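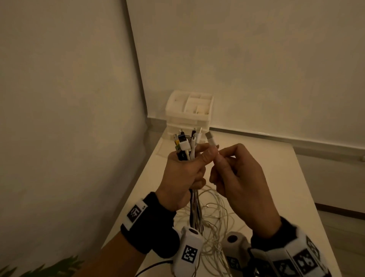

The rule in our capture protocol that gets argued about most is rule four, on occlusion. It says that at least one marker on each wrist must stay readable for the whole of a manipulation, and that an episode which breaks this for more than 30 consecutive samples is thrown out. On a pick and place task it costs almost nothing. On cable work it costs a lot, and cable sorting is where I learned to write the rule properly. One hand holds the bundle in a loose fist with the connectors sticking up, the other pinches a single USB plug and pulls it aside, and both forearms want to roll inward at the same moment. The multi-faceted unit on the right wrist has panels at several angles and is forgiving about this. A flat tag on a black wristband has one face and is much less so.

The first draft of the rule said "keep markers visible." Everyone agreed with it and everyone read it differently. Half the operators took it to mean visible at the start and end of the episode. The other half slowed down and held their wrists in a position that no person sorting cables would ever use. The second group produced cleaner tracks and worse data, which I would still rank below the first group's problem, because a dropped track shows up in a log and a stiff wrist doesn't.

So the current wording is about thresholds, and it puts the burden on the setup. If an operator breaks rule four on three episodes in a row, the session stops and the wristband gets moved before anyone is asked to change how they work. The person wearing the gear should not be the adjustable part.

We wrote the protocol for the Vostura set, which was planned at 3000 episodes of small household objects. By May we had 1713 recorded and I ran the new checks over all of them. 339 failed. I had expected the failures to spread evenly over the tasks and they did not. Most came from anything with cords: charging cables, earphones, the drawstring bag. Rigid objects were nearly clean.

Narken, who handle our annotation, asked whether we could keep the failed episodes and interpolate the wrist pose. My answer was no for training and yes for a separate folder. Interpolation across a gap is fine while the wrist is moving smoothly. In cable work the gaps fall right where the wrist does something abrupt, such as a twist to free a plug from its neighbors, and a smooth curve drawn through a twist is a wrong label with good manners. The folder is called "gaps" and has a readme that says the same thing in fewer words.

Rule six is about the object itself. A bundle has to be mixed by hand before each episode, and the mix has to include connectors of different colors and shapes. We had an early batch where the cables were reset in the same order every time, and the policy trained on it in the Fleltetia simulator learned to reach for a position. It did very well until we turned the bundle over.

Rule seven, on leftover clutter, is the one I am least sure of. The protocol currently allows loose cables on the table under the hands, up to whatever amount the operator would tolerate at home. That is a bad way to write a standard and I know it. I tried a numeric limit, then a limit by table area, and both were harder to apply than the thing they replaced. Giáp, our other capture site, clears the table completely between episodes. Their tracks are good and their grasps look different from ours – higher, more vertical, with less brushing things aside. I don't know which is closer to what a robot will meet in a kitchen drawer.

Two smaller changes went in on Saturday. Straps are now checked for slip at the end of a session as well as the start, using the same calibration pose. And a session log must record which wrist carries which unit, as text, even when the software already stores it. We swapped two units once and the file headers went on reporting the old arrangement.

Rule seven stays marked as provisional. If you run a protocol with a clutter rule that two people can apply and get the same result, I would like to read it.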